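# 작업대 정리, 이제 기계한테 맡겨도 될까? Skarnero 양팔 키트 사용기

2025년 1월

공방에 양팔 로봇 키트를 들인 지 5주가 지났다. Fisbridge에서 나온 Skarnero라는 물건인데, 팔 2개에 제어 상자, 그리고 동작을 가르치는 프로그램 Ghanem이 한 묶음으로 온다. 우리 공방은 소형 제어반을 조립하는 곳이라 하루가 끝나면 작업대에 스위치, 차단기, 테이프, 자투리 전선이 잔뜩 쌓인다. 그걸 제자리에 돌려놓는 일이 제일 귀찮다. 그래서 이 키트를 볼 때마다 궁금했던 건 딱 하나였다. 저 귀찮은 일을 얘가 대신해 줄 수 있나?

결론부터 쓰면, 절반은 된다. 그리고 그 절반이 생각보다 훨씬 재미있다!

설치는 반나절 걸렸다. 설명서는 영어판뿐이고 배선 그림이 좀 작아서 눈이 아프지만, 순서대로만 하면 헤맬 데는 없다. 오히려 시간을 잡아먹은 건 작업대 높이 맞추기였다. 팔 받침이 상판보다 조금만 높아도 손끝이 바닥에 닿는 각도가 어색해진다. 높이 조절되는 책상을 쓰는 분이라면 여기서 한참 벌고 들어간다. 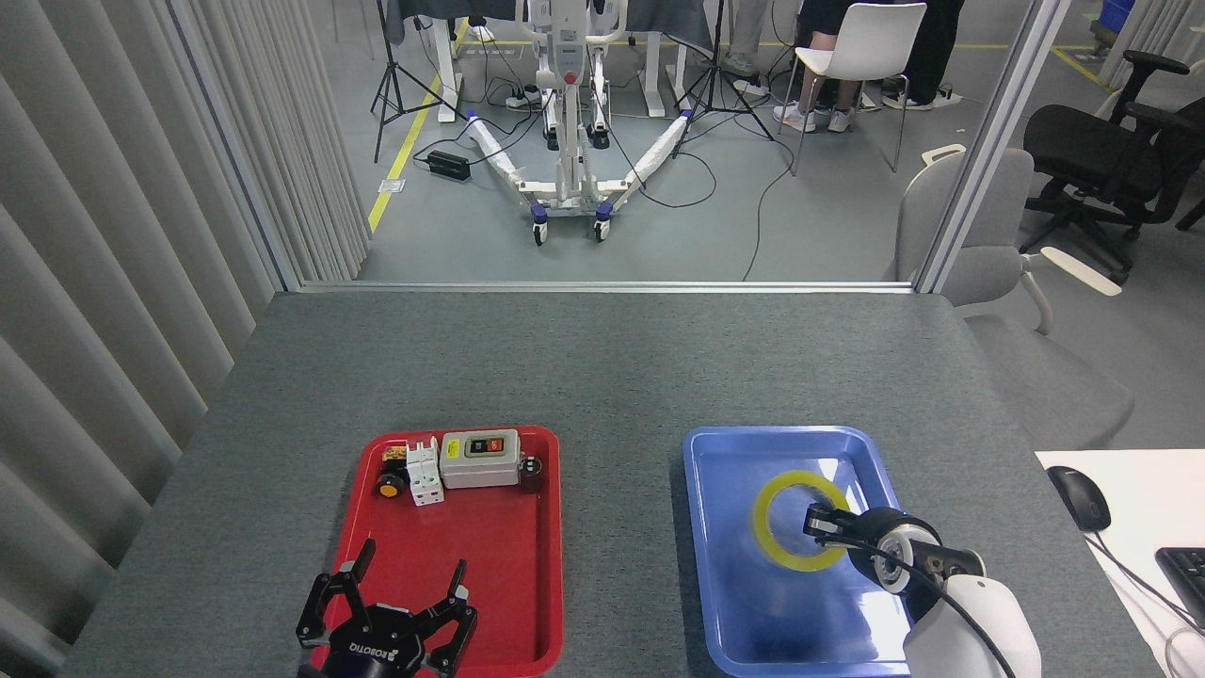 정리 작업을 시켜 보면 물건마다 난이도가 완전히 다르다. 사람은 손에 잡히는 대로 집으니까 평소에는 의식도 못 하던 차이다. 노란 테이프처럼 납작하게 누워 있는 고리 모양은 가장자리를 물면 되니 잡을 곳이 분명한 편이고, 빨간 버튼과 초록 버튼이 달린 회색 스위치 상자는 네모반듯해서 방향만 맞으면 해볼 만하다. 골치 아픈 쪽은 작고 둥근 부품들이다. 손가락이 조금만 비스듬히 들어가도 옆으로 굴러가 버리고, 그러면 처음 위치를 기억하고 있던 팔은 빈자리를 꽉 쥔 채 의기양양하게 올라온다. (처음 봤을 때는 공방 사람들 다 웃었다.)

트레이는 꼭 색을 나눠 쓰시길. 우리는 처음에 같은 회색 통을 나란히 놓았다가 사람도 헷갈리고 프로그램도 헷갈렸다. 색이 다른 트레이로 바꾼 뒤로는 가르치는 시간이 확 줄었다. 바닥에 펠트를 깔아 둔 것도 마음에 든다. 부품을 떨어뜨려도 소리가 작고 덜 튄다.

Ghanem은 이 키트에서 제일 칭찬하고 싶은 부분이다. 팔을 손으로 잡아 끌면서 동작을 보여 주면 그대로 저장되고, 중간에 틀린 구간만 잘라내고 다시 가르칠 수 있다. 코딩을 한 번도 안 해 본 동료 Hala Bataineh도 점심 먹고 앉아서 자기 동작을 하나 만들었다. 다만 저장한 동작이 많아지면 목록이 느려진다. 이름으로 검색하는 기능이 없는 것도 아쉽고. 4월에 나온다는 업데이트에 들어가면 좋겠다.

옮기기를 1000번 채운 날 손가락 패드를 확인해 봤는데, 닳은 자국은 있어도 아직 쓸 만했다. 판매처 Trerkeck에서는 2000번마다 갈라고 안내한다. 교체용 패드가 따로 파는 소모품이라는 건 구매 전에 알아 두면 좋다.

그럼 집안일은? 욕심이 나서 양말 개기도 시켜 봤다. 참담했다. 천은 집을 때마다 모양이 달라지니 저장해 둔 동작이 거의 소용없고, 한 짝을 집으면 다른 짝이 딸려 올라온다. 컵 옮기기는 꽤 잘한다. 설거지는 물이 무서워서 시도도 안 했다. 집에서 쓸 로봇을 기다리는 분에게는 아직 권하기 어렵다.

반면 작은 공방이나 학교 실습실처럼 물건 종류가 정해져 있고 놓는 자리도 일정한 곳이라면 진지하게 추천한다. 속도는 사람보다 한참 느리다. 그래도 내가 공구를 닦고 장부를 쓰는 동안 옆에서 묵묵히 부품을 옮기고 있는 걸 보면 꽤 든든하고, 솔직히 좀 귀엽다.

별점은 5점 만점에 4점. 깎은 1점은 목록 검색이 없는 것과 양말 때문이다. 다음에는 전선 자투리 분류를 가르쳐 볼 생각인데, 비슷한 걸 해 보신 분 있으면 댓글로 요령 좀 알려 주세요!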